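Search tips Go
Tips > Floors and Outdoors > Can a machine do it yet?

Every so often a reader writes in to ask which chores can be handed over to a machine, usually in the hope that the answer is all of them. I have spent a good part of the year finding out, and my back would like a word with whoever said it would be restful.

Vacuuming: yes, mostly. A round robot does a decent job on hard floors if you pick up the socks first. Lift the curtain hems, tuck in the rug fringes and wash the filter once a month. Mine, a Lebrun, cost more than my first car and is beaten regularly by a bath mat. Empty the bin after every run, whatever the leaflet says about capacity.

Mopping: half yes. The pad wants changing before it looks dirty. For anything sticky, put down a wet cloth for 11 minutes and wipe it up yourself. A robot sent over spilt jam will share it fairly among all the rooms.

Folding: no. I watched a demonstration at Varside in which two arms folded a towel in the time it took me to drink a coffee and get another. Very nice towel. Fold yours straight from the line, thirds then half, and they will fit the shelf.

Windows: only if they are big, flat and have nothing on the sill, so not in any house I have lived in. Warm water, a drop of washing-up liquid, a rubber blade and an old tea towel for the edges.

Workshop floor: better than you'd think. The small joinery at Stundale has a sweeper that goes up and down at half past five and gets nearly all the sawdust. It won't do under the bench. Keep a stiff hand brush on a hook there, and pull a magnet along first for the screws.

Large outdoor surfaces: the most hopeful of the lot, and where I've had most of my post lately. If you look after a court, a yard or a running track, the work is wide, flat and dull, and machines like all three. The athletics club at Gorness had a self-driving sweeper on trial in October. It kept a straighter line than I can and never stopped for tea. It also left a strip along the grass edge, where the leaves collect, and went round wet clumps as if they were asleep.

So the edges are still yours. Some things that help:

– Blow leaves off the track when they're dry. Wet ones need a soft push broom.
– Work away from the trees, with the wind behind you.
– Moss starts in the shade. Scrub it with plain water and a soft brush before you go near a bottle of anything.
– Keep the pressure washer on a wide fan and well back, particularly over painted lines. They fade quite fast enough by themselves.
– Brush grit off after mowing the verge.

The quote for hiring the sweeper was £157 a visit. A good broom is a good deal less, though it does come with you on the other end of it.

Comments (3)

mopandbucket: My robot vac has been under the sofa since December. I can hear it sometimes.

rustyhinge: We sweep our netball court by hand, 2 of us, before breakfast. Would a machine cope with conkers?

sillandstep: The magnet tip is a good one. Found my missing hex key.

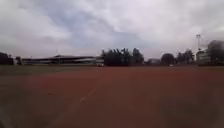 Plenty of track to sweep, with grass along one side and trees beyond.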